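Re: [bench-practice] Draft 5 of the kitchen rules, comments by end of February
From: Macario Lozano
To: bench-practice list

Isauro Beltrán wrote:
> Section 3 says the operator must "confirm the workspace is in the
> reset state" before each run. What is the reset state for a sink?
> At Bermúdez we got three different answers from three operators.
> Also, do we really need a separate rule for pointed utensils? The
> speed limit already covers everything the gripper can hold, and I
> would like this document to get shorter for once.

Hi Isauro, hi all,

Good questions, and I'm going to argue with you on the second one (sorry!). But let me take the sharp stuff first because I have the sink setup right in front of me and it's fresh in my mind.

I don't think the speed limit covers it. Speed tells you how hard you get hit, and a spoon and a paring knife at the same speed are very different afternoons. What I'd like Section 4 to say is that anything with a blade or tines, or anything you can't tell at a glance, gets treated as sharp: held point down, carried over the counter or the sink and never past the front edge, and no hands inside the tape while the fingers are closed on it. I'd put the "can't tell at a glance" part in capitals if Kernon's editor would let me.

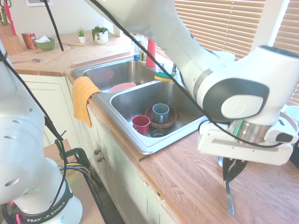 Narrow blade, point down, over the counter to the right of the sink. From the side view I couldn't swear whether it's a knife or a spatula, so under my wording it's a knife.

Somebody is going to ask about knives that aren't part of the task, so I'll ask it myself. There's a knife block with a pink-handled knife in it on the back counter, and there are two arms on this bench. The current draft only talks about objects "in the task set." I'd change that to anything an arm can reach, whether or not it's on the list. We went through the 302 incident notes Munari shared with the group and a good chunk of the annoying ones were props that everybody had stopped seeing.

Now the reset state. I agree that Section 3 is useless as written, and I wrote it, so go ahead and laugh. My suggestion is that we stop trying to define one reset state for all sinks and make each site write its own in plain words, short enough to read out loud before a run. Ours would go something like this:

Gripper empty, fingers open, clear of the basins.
Brown bowl in the right basin, gray-blue mug with it, red cup beside.
Pink dish in the left basin.
Sponge on the sink, never on the counter.
Anything with tines or a blade lying flat.

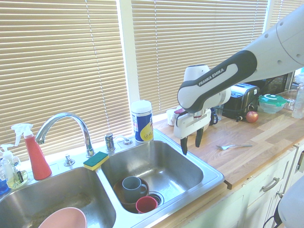

Fingers open and empty over the edge of the right basin, fork flat on the countertop.

You'll notice I didn't list the toaster or the apple or any of the other stuff toward the back. I went back and forth on that. Skundden's people want every item written down, and they do have a point about repeatability, but their checklist runs to 187 lines and I have watched a grown man tick the whole thing without lifting his eyes off the paper. I'd take five lines that get read. If a site wants the long list too, put it in an annex.

One smaller thing, cables. Can we add a sentence saying the cable loop at the wrist gets looked at as part of reset? I'd also like a full cable check every 2,000 runs, but I'm open on the number if anyone has better data.

I can have new text for 3 and 4 out before the next call. Isauro, would you send me the three answers your operators gave? I'd like to see if my five lines would have settled it.

Cheers,
Macario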